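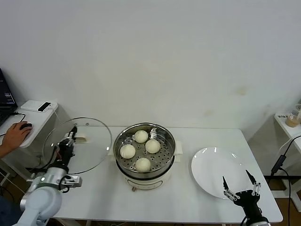

*Fig. 1. Buns in an electric steamer, lid off, serving plate to the right.*

# Session 3: Steaming Filled and Plain Buns

Cosgrove Kitchen Skills, handout by Bronwyn Henare
Revised April 25, 2023

Read this before you come to the bench. The dough was covered in the March handout, so these notes start with shaped buns that have finished their last rise.

## Loading the tray

Steam comes up through the holes in the tray floor. Any bun sitting on the holes blocks some of them, and the rest have to do the work. In Fig. 1 the right part of the tray is open and the holes there are clear. Leave a stretch like that even when you think one more bun would fit.

- Cut a square of paper for each bun if your dough is sticky. Plain dough on a lightly oiled tray usually releases without it.
- Keep a finger's width between buns. They swell.
- Keep them off the wall of the tray where you can. A bun that touches metal gets a flat, damp side. It is fine to eat but you will lose a mark for finish.

## Water and timing

Measure 300 ml of water into the base before the tray goes on. Bring it to a full steam with the lid on, then load the buns and start your timer.

| Bun | Flour for the batch | Water for the dough |
|---|---|---|
| Plain | 300 g | 2/3 of a cup, added slowly |
| Filled | 200 g | 1/2 cup, added slowly |

Plain buns take 12 minutes and filled buns take 15. Do not lift the lid to check. When the time is up, switch off and wait three minutes with the lid closed. Opening it too soon is the usual cause of wrinkled tops.

## Taking the lid off

Tilt the far edge up first so the steam goes away from you. Hold the lid level for a moment over the pot, then move it clear — water collects on the inside of the glass and will spot the buns if it drips. Set it down flat on one side of the pot and have your plate ready on the other. Use the side handles only if you need to shift the whole pot, and unplug it before you do.

## For your notebook

Write down the flour you used (Forkora or Momska, both are in the dry store), the rise time, and the steaming time. Cut two buns in half and sketch the crumb. Large holes near the top point to a long rise. A gray, tight band along the bottom means water got in.

Reading for next time: the Claltwood booklet, section 2, on fillings.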